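The Terlow Tiara Comb – Pearl Finish
by Kistik 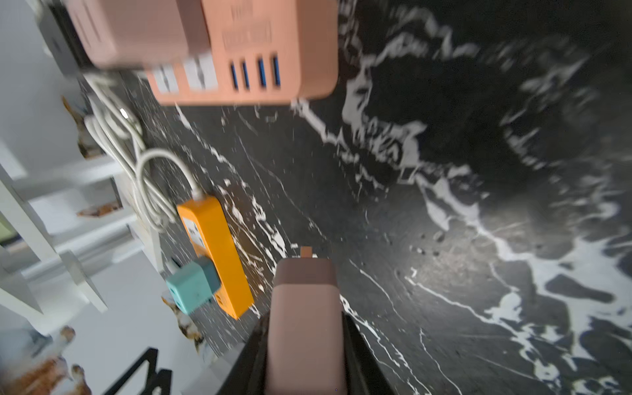
I grew up glued to royal weddings on TV, and I mean glued. I had the commemorative tea towels, I had opinions about veils, and I could tell you which bride wore her grandmother's tiara and which one borrowed. So when I started making hair pieces at my kitchen counter in Ziltstead, you can probably guess what came out first.

The Terlow is my take on the small, low tiaras that princesses wear to the daytime stuff – christenings, a cousin's wedding, the balcony wave. It isn't a big ballroom sparkler. It sits flat against the head, it has one row of pearl beads with a little scroll underneath, and it slides in on a comb, so you don't need a hairdresser and a can of spray to keep it there (although a couple of bobby pins won't hurt if you're planning on dancing!).

I've been wearing the first one I made since November, mostly around the house, and once to the grocery store by accident. It weighs 60 grams. I forgot it was on, so I guess that's a good sign.

Details

Length along the curve: 163 mm
Weight: 60 grams
Finish: silver tone or soft gold tone
Beads: glass pearl, ivory
Comb: metal, can be bent gently to fit
Comes in: a drawstring pouch from Benkirane, who also do my ribbon

Price: $70
With matching earrings: $229 for a bridal set of three tiaras and three pairs

Which finish should you get?

People ask me this more than anything else. If your dress is bright white, go silver. If it's ivory or champagne, or you're wearing your mom's old gold jewelry, go gold. And if you're buying it for a watch party with a trifle and a paper flag, get whichever one you like, you're going to look fantastic.

Wearing it

Tease the hair a tiny bit where the comb will go, push the teeth in facing backward, then flip it forward and slide it down. It feels wrong the first time – keep going. Very fine hair does better with a thin braid underneath for the teeth to grab.

Looking after it

Wipe it with a dry cloth. Hairspray first, tiara second, always. Please don't put it in the shower with you (someone did).

Orders and returns

I make these in small batches, and the next batch ships in February 2026. If yours doesn't suit you, send it back unworn in its pouch and I'll refund the price of the tiara. Bridal sets can be split between the two finishes, just leave me a note at checkout.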